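Chapter 4
Packing Mixed Goods by Hand
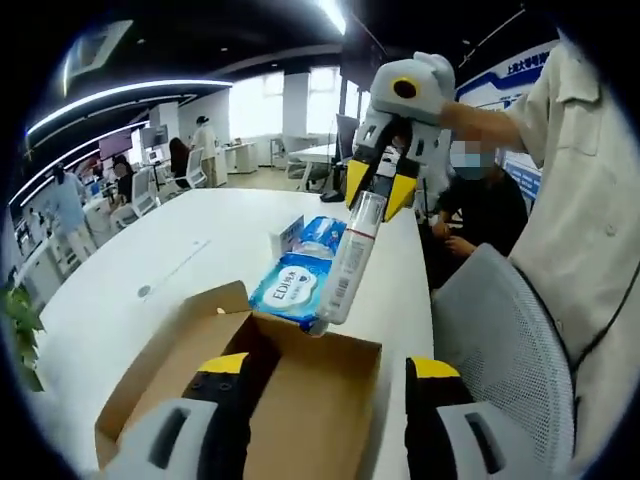

Most of the packing which is done in a small firm is not of equal goods. One order has a bottle, a soft packet and a small box, and all of them must travel in the same carton. In this chapter we study how to choose the carton, in which order to put the things inside, and how to close it.

After you have worked through the chapter you should be able to:
choose a carton from the sizes that are in stock
decide which item goes in first
say when a bottle needs its own bag
fill the empty space without pressing the goods

Before you start

Read again the part of Chapter 3 on folding cartons. You will also need a table at the height of your elbows, a roll of tape and paper for filling.

4.1 The order on the table

Leen Bataineh was for many years the head of the packing room at Buststead, a shop that sends cleaning and toilet goods by post. She taught every new packer the same habit. First open the carton and fold all the flaps outward, so that both hands can go in freely. Then put the whole order on the table beside it, and compare it with the list. Only after this may the first item be packed.

Many beginners find this slow. They take one item from the shelf, pack it, and go back for the next. The light things then arrive at the bottom and the heavy ones on top of them, and the carton has to be emptied again.

4.2 Bottles, packets and small boxes

A full bottle is usually the heaviest item in such an order. If it weighs more than 200 grams, lay 2 sheets of paper under it. Check that the cap is turned tight, and keep the label with the barcode upward, so that it can be read at the last control. A packet of wet wipes is soft and can be placed against the bottle, where it stops it from rolling. Small boxes go into the corners.

Exercise 4.1 asks you to plan a carton for three such items. Make a drawing first, and write the weight of each item on it.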